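Basic Drawing for Stage and Interior Students
Handout 5: One-point perspective
Teacher: Murali Panicker

Before the next class please read these pages slowly, with a pencil in the hand. Last week many of you drew a room by feeling, and the feeling was good, but the floors were going up like a hill. Today we put the floor in order.

1. The horizon and the eye

The horizon line is always at the height of the eye of the person who looks. If you sit down, it goes down with you. If you stand on a chair, it goes up. In a room you cannot see the horizon, so you must decide where it is and draw it very lightly across the whole paper. Do this first, also when you are sure that you do not need it.

In one-point perspective we have one vanishing point, and it lies on this line. All edges that run straight away from us go to this point. Edges that are parallel to our face stay horizontal or vertical, and they do not go anywhere.

2. The tiled floor

A floor with square tiles is the best teacher. The lines going away open like a fan from the vanishing point. The lines going across stay parallel, but the distance between them becomes smaller as they are further from us. How much smaller? We cannot guess this. We find it with the diagonal, which I explain in part 3.

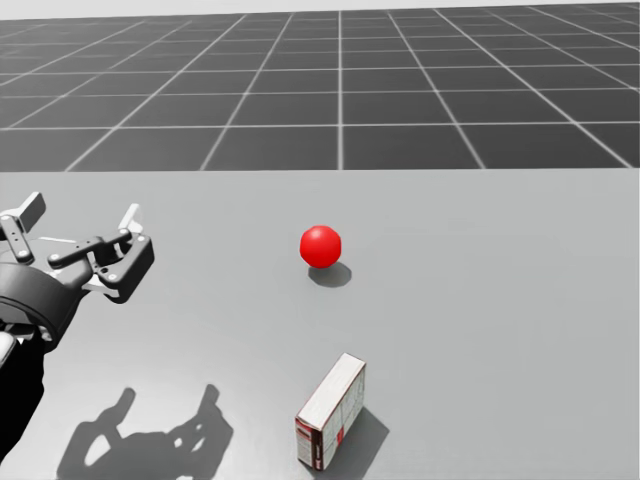 Fig. 1. Square tiles in perspective, behind a plain table top.

Many beginners make each row of tiles half of the row before. It looks nice for two rows and then the floor is finished too early. Others make all rows equal, and this is the hill from last week.

3. The diagonal method

Draw the front edge of the floor and divide it in 16 equal parts. From each mark draw a line to the vanishing point. Now choose a second point on the horizon, well to the side. We call it the distance point. From the opposite front corner of the floor draw one line to the distance point. Each time this line crosses one of the fan lines, you have the place for one horizontal line.

If the distance point is too near to the vanishing point, the tiles become long and ugly at the front. Move it further away, even outside the paper. Abilio Esteban, who taught me this, used to fix a long strip of paper to the side of the board for this purpose, and I still do the same.
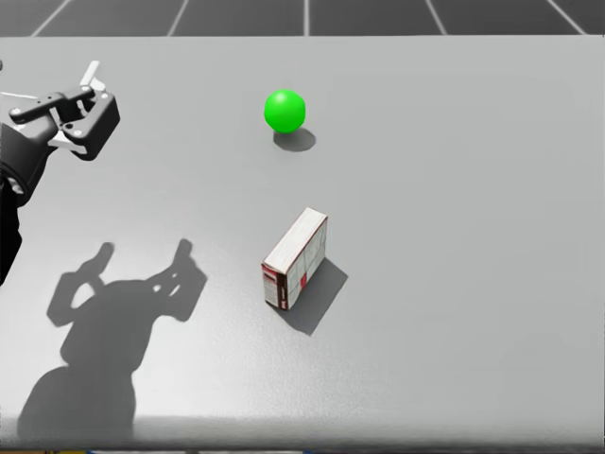 To check your work, draw the diagonal of one tile somewhere in the middle and make it longer in both directions. It must pass through the corners of the next tiles. If it misses them only a little, your pencil is too thick. If it misses them a lot, go back to the first line and measure again.

4. Furniture on the floor

Always draw the base of the object on the tiles first, as if it was a carpet. Then raise the vertical edges. A cupboard that is two tiles wide at the front must also be two tiles wide at the back, however small these tiles look.

Homework

Draw an empty room, 5 tiles deep, with the horizon at standing height. Then draw the same room with the horizon at the height of a sitting person. Use paper of 300 mm width or more, and leave the construction lines. Please do not rub them out, I want to see how you were thinking.

Bring both drawings on December 15, 2018. A hard pencil for the construction and a softer one for the final lines is enough, no ink yet.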